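Section 4: Setting up the water filter jug and testing your tap water

4.1 Before you begin

Read this section in full before you use the Brerkari jug for the first time. It applies to the standard jug and to the tall jug supplied with the Plukovik base. If your jug was supplied without a base, leave out step 6 of 4.2.

Check that the box contains the jug, the lid, the inner funnel, the cartridge in its sealed bag and the packet of test strips. If any part is missing, contact the Gretville service desk and do not use the jug until the part has been supplied. Keep the outer carton until set-up is complete. The batch number is printed on the carton and will be asked for if you make a claim.

CAUTION: The jug is for cold drinking water from the mains only. Do not fill it with hot water, milk, juice or water from a rain butt.

4.2 Fitting the cartridge

1. Wash your hands.
2. Wash the jug, the lid and the funnel in warm water with a little washing-up liquid. Rinse them well. The lid must not be put in a dishwasher.
3. Open the sealed bag and take out the cartridge. Hold it by the ring at the top and do not touch the mesh at the bottom.
4. Place the cartridge in a bowl of cold water and move it gently up and down until no more bubbles rise.
5. Lower the funnel into the jug. Press the cartridge into the funnel until it stops. The ring should sit level with the floor of the funnel.
6. Stand the jug on the base with the handle over the notch.
7. Fill the funnel with cold water, let it drain through and pour the water away. Repeat this step until you have discarded 2 full jugs.

Note: The first water may carry a little black dust from the filter material. It is harmless, and the water may be used on house plants. If dust is still present after the second jug, remove the cartridge, rinse it under the tap and repeat step 7.

4.3 Setting the change reminder

The reminder dial is on top of the lid. Turn it until the arrow points to the current month. A cartridge fitted in January should be changed in March at the latest, or after 50 fillings if that comes sooner. Households with very hard water may need to change the cartridge earlier - see the table inside the back cover.

The dial is a reminder only. It does not measure the water and will not move by itself.

4.4 Checking the hardness of the water

The test should be carried out once on water straight from the tap and once on filtered water, so that the results may be compared. Use a clean, clear glass for each. Coloured or patterned glasses make it harder to notice cloudiness. Any trace of washing-up liquid will affect the strip.

1. Run the cold tap for one minute.
2. Pour some of the water into the first glass. There is no need to fill it.
3. Leave the glass to stand on a level surface in good light.
4. Dip one strip into the water, remove it at once and shake off the drops.
5. Hold the strip level for the time stated on the packet and compare it with the colour chart.
6. Write the result on the record card.
7. Repeat steps 2 to 6 with filtered water and a new strip.

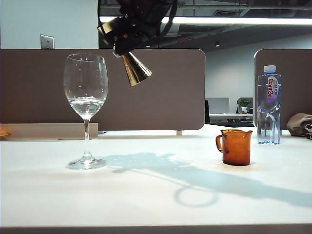

Figure 4. Water standing in a clear stemmed glass.

Small bubbles on the inside of a glass are usually air leaving the water and have no bearing on the test. Should the water remain cloudy after standing, do not drink it. Ask your water supplier for advice.

CAUTION: Test strips are not to be eaten. Keep the packet closed and out of the reach of children. Do not drink water in which a strip has been dipped.

4.5 If the results do not differ

Filtered water should give a lower reading than tap water. Where both readings are the same, check that the cartridge is pressed fully home and that the strips are in date. Strips stored in a damp cupboard may give a false reading. If a fresh packet gives the same result, replace the cartridge.

Owners of the older Ekström jug should note that its cartridges are a different shape and do not seal in the Brerkari funnel - they may appear to fit, but water will run past them unfiltered.

Section revised Sunday, January 14, 2018. Continue to Section 5, Cleaning and Storage.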